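Posted in March
By Nosipho Mabuza, Driver Recruiting, Vullmont Freight

Vullmont is looking for two regional flatbed drivers to run out of our Narnby yard. You'll haul steel, lumber and the occasional oversized thing that a customer swore on the phone was regular sized. Most runs stay inside 2000 miles a week, and you sleep in your own bed most nights, assuming you still like it there.

You need a Class A CDL, 2 years behind the wheel and a record that doesn't require a long story. Flatbed experience is a plus. If you've only pulled a dry van, Fahad Orakzai will teach you to tarp and strap, and he will have opinions about your knots.
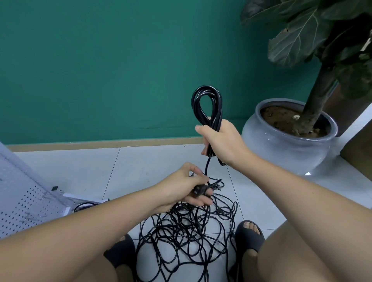 Sorting cables, one handful at a time.

We pay by the mile, plus tarp pay, plus detention after the first hour. Health coverage starts the day you do. Our trucks are all under five years old except number 13, which belongs to Jörg Schwerdtfeger in every way but the paperwork, so please don't ask for it.

Dispatch is a person named Hildegard Stüber. She picks up the phone - usually before the second ring - and she will not call you "driver" unless she has forgotten your name, which hasn't happened yet.

To apply, call the Narnby office before 4 p.m. or stop by with your license and a work history. The application is two pages. Please fill in both of them, including the back.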